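# Warum hat ein Tablett einen Rand?

Ein Tablett ist eine flache Platte, auf der man mehrere Dinge gleichzeitig tragen kann. Fast jedes Tablett hat außen einen erhöhten Rand. Dieser Rand hat zwei Aufgaben.

Erstens hält er Gegenstände auf. Wird ein Tablett schräg gehalten, zieht die Schwerkraft einen Becher in Richtung der tieferen Seite. Solange die Reibung zwischen Becherboden und Tablett groß genug ist, bleibt der Becher stehen. Bei glatten Tabletts reicht oft schon eine Neigung von 20 Grad, und er rutscht. Der Rand stoppt ihn.

Zweitens sammelt der Rand Flüssigkeit. Ein verschütteter Schluck Wasser bleibt auf dem Tablett und läuft nicht auf den Tisch. 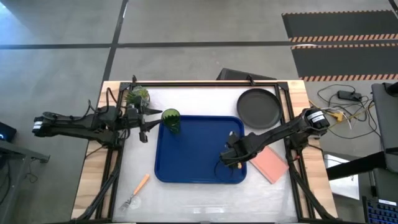

Wichtig ist auch, wo der Becher steht. Jeder Gegenstand hat einen Schwerpunkt. Man kann sich vorstellen, dass dort sein ganzes Gewicht versammelt ist. Steht ein schwerer Becher an einer Ecke, liegt der gemeinsame Schwerpunkt von Tablett und Becher nicht mehr in der Mitte. Eine Hand muss dann mehr tragen als die andere. Ein Glas mit 500 Gramm Wasser macht diesen Unterschied deutlich spürbar.

Abgerundete Ecken haben ebenfalls einen Zweck. In einer scharfen Innenecke setzen sich Krümel fest. Eine runde Ecke lässt sich mit einem Lappen in einem Zug auswischen.

## Versuch

Du brauchst ein Tablett, einen leeren Plastikbecher und ein Buch.

1. Stelle das Tablett auf den Tisch und den Becher in die Mitte.
2. Hebe eine Seite des Tabletts langsam an, bis der Becher rutscht.
3. Schiebe das Buch unter diese Seite und miss die Höhe mit einem Lineal.
4. Lege ein feuchtes Tuch unter den Becher und wiederhole den Versuch.

Mit dem Tuch ist die Reibung meistens größer. Das Tablett muss dann höher angehoben werden, und manche Becher kippen um, bevor sie rutschen.

Text: Mahtab Taheri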